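Sorting Socks into a Compartment Tray
Design and Technology project report

1. Aim

The aim of my project was to find a tidy way of storing odd socks in a shared student house. At home we had one large bag for them, called the Girkari bag after the shop it came from, and looking for a match meant tipping everything out. I wanted a tray where each sock has its own place and can be seen from above.

2. The tray

I compared two layouts. The first, Bondier, used long open channels. The second, Szabo, used separate compartments in a four-by-four grid. The channels were quicker to make, but socks slid together and the darker ones became hard to tell apart. I chose Szabo. It is made of light-coloured wood with thin wooden partitions.
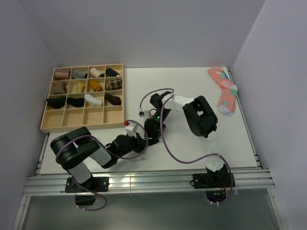

Each compartment takes one sock, either rolled or folded. Rolled socks stay put better. A sock laid in without folding tends to stick out over the side, and this makes the next compartment awkward to reach. I filled the tray from the back row forwards so that the free spaces were always nearest to me.

3. Choosing the socks

I used a mixture of plain and patterned socks. Patterns such as checks, dots and stripes were easy to find again. Plain black socks were the hardest, and I would put them at opposite ends of the tray next time. 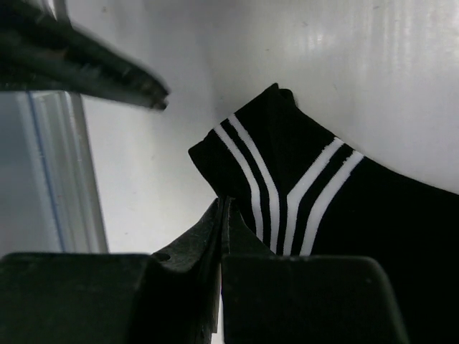 Dae-han Seok

White stripes on black stand out well even when the sock is bunched up. For this reason I now think a coloured label for each plain sock would help. I priced a set of 19 labels but did not order them before the deadline.

4. Laying out the table

The table should be clear apart from the tray and the socks still to be sorted. I kept the tray to one side and worked from the open part of the surface. White was a good choice of background for dark socks.

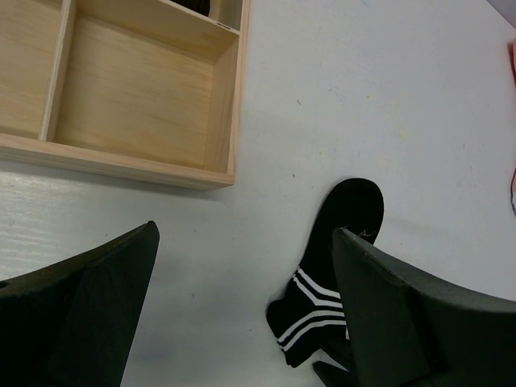

5. Changes for the next version

The partitions could be a little lower at the front. I would also like one double-width compartment for thick winter socks, and I plan to try this in January.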